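Kaddale Community Music Group
Minutes of the March meeting, 3 March 2026

Present: Florian Collet (chair), Montserrat Orozco, Rhydian Lewis, Didier Le Goff, and me, Khalil Karam, on the keyboard again because I sat closest to the power point.
Apologies: none came in, though a few people were stuck at work.

We got going a bit after seven. Last month's minutes were accepted once Didier had his spelling fixed (sorry Didier, capital G, got it). Moved Rhydian, seconded Montserrat.

Winter electronic night

This took up most of the evening and I don't mind, I'm rapt about it! Florian has been talking to Dikari, the synth duo, and they're keen to headline. They want a 60 minute set with their own visuals running off a laptop, and they'd like the house lights right down for the whole thing. I said I'd love that. Montserrat said she'd love it too as long as the aisle lights stay on, and we left it there.

Supports are still open. We've had 13 demos sent in and I've listened to seven of them properly – the rest I've only had on in the car. My favourite so far is Drasen, who does slow, heavy stuff with a lot of live sampling and a bit of singing over the top. Rhydian thought the singing was the weak part. We went back and forth on this for longer than I'm going to write down. Everyone is to listen to the lot before we meet again and send me their top three.

Action: Khalil to share the demo folder tonight. Florian to get Dikari's tech rider in writing.

Surround sound

Didier wants to try four speakers, one in each corner, so the sound can move around the crowd. He did a little version of it at his place with the Ichikawa piece from last year's program and reckons the low end turned to mush anywhere near the back wall. He'd like an afternoon in the hall to muck around with placement. Agreed, and I'm going along because I want to hear it.

Rhydian asked who would be mixing on the night if Didier is busy steering sounds around the room. Good question. Didier to ask his old bandmate.

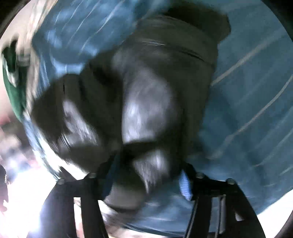

Dark item with a greyish-brown band, on striped blue fabric.

Tickets and door

Hall capacity is 107 for a standing show. Montserrat would like to hold a few tickets back for the door, as we got caught out at the last gig when people turned up with cash and we had to send them home. Florian would sooner sell the lot online and be done with it. We voted and Montserrat's idea got up, with Florian grumbling (his word, he asked me to minute it).

Concession price stays as it was. Under-18s are fine with an adult.

Action: Montserrat to set up the ticket page once the supports are locked in.

Other business

The good DI box is still missing. If it's in your boot, please bring it back, no questions asked.

Rhydian has offered to do the poster and has a colour scheme in mind, orange on dark green. I wasn't sure until he showed us on his phone and now I'm sold.

Didier asked about recording the night. We'd need a yes from every act, so Florian will put it in the emails.

Closed at 9.15 and Florian locked up. Next meeting is same place, same time, and it's Rhydian's turn to bring biscuits.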